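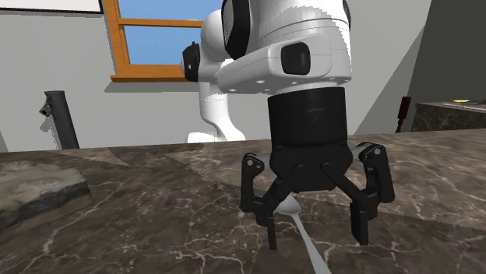 Jul 30, 2021
Speaker notes, Equipment Planning Office, Wollton

Good morning, and thank you to Ulbridge for the use of the hall. I have been asked to speak on the equipment request for the coming year, and in particular on how much of the robot programme should be bought now and how much should be left until the simulation work has reported.

Members will have the paper in front of them. The request is for one arm with a two-finger gripper, a bench to mount it on, and the software seats to go with them. The department first asked for 3 arms. We have asked it to start with one.

(Pause here. Allow time to find the page.)

The kitchen task is the one to keep in mind. The arm is fixed at the back of the counter and has to reach across it to a spoon. In the simulator the base, the counter and the spoon can be moved as often as we please, at no charge beyond staff time. Once a real arm is bolted down, moving it means a new mounting plate and a fresh safety check, and both of those come out of the same budget.

I would draw attention to the fingers. A spoon is a thin object lying on a hard flat surface, and the choice of fingertip matters more than the price list suggests. Joteo quotes for the gripper and the fingertips separately. Koivisto includes one set and charges for spares. The two quotations cannot be compared line by line, and we have asked both firms to submit again on the same form.

On spares, the figure in the paper is 2969 pounds for the first year. It covers fingertips, cables and one replacement gripper. It does not cover the wrist or any of the joints, which would go back to the maker under warranty - 23 months in the case of Koivisto, and still to be confirmed by Joteo.

(If asked about floor space: the arm itself needs little. The guarding takes up the room.)

Training has been left out of such requests in the past. We have put in places for five members of staff, including the two technicians at Wollton. The course can be taken in the simulator before delivery, and we recommend that it should be.

I turn to timing. An order placed after the resubmitted quotations are in should allow delivery by December. If it slips beyond that, the installation falls into the next financial year and the money must be asked for again. The office would prefer to avoid this.

Members are asked to approve the single arm, to note the sum for spares, and to hold the question of further arms until the simulation report has been received. I am happy to take questions on the paper. Questions on the electrical supply should go to the estates office at Ulbridge, who hold the drawings.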